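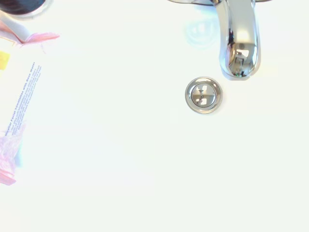

Should a soldier be punished for letting someone go? I don't think so, as long as he made the call in good faith with what he knew at the time.

I read a war memoir called Stoltumen over the holidays, and one chapter has stayed with me. The author, Luminița Rusu, was a medic attached to a patrol near a village she calls Indlow. The patrol stopped two men on a road at night. They had no weapons on them, and 8 minutes to decide. The lieutenant let them walk. In June an inquiry took his command away.

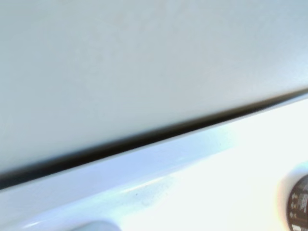 He had broken no rule. The rules said unarmed men were to be released unless there was cause to hold them, and he had no cause. What he had was a bad result. The two men told somebody, and the patrol was shelled before morning.

I live in Grandville, a long way from any of this, and I have never worn a uniform. But I vote for the people who write those rules. If we tell a 25-year-old to follow them, we can't take his job when following them costs us something. The next lieutenant will notice. 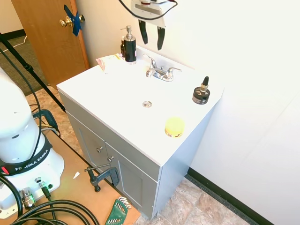
Vol. 2, No. 8

Rusu herself is harder on him than I am. She thinks he should have moved camp right away, and she may be right. That is a fair complaint about tactics. It should have gone in his training file and stayed there.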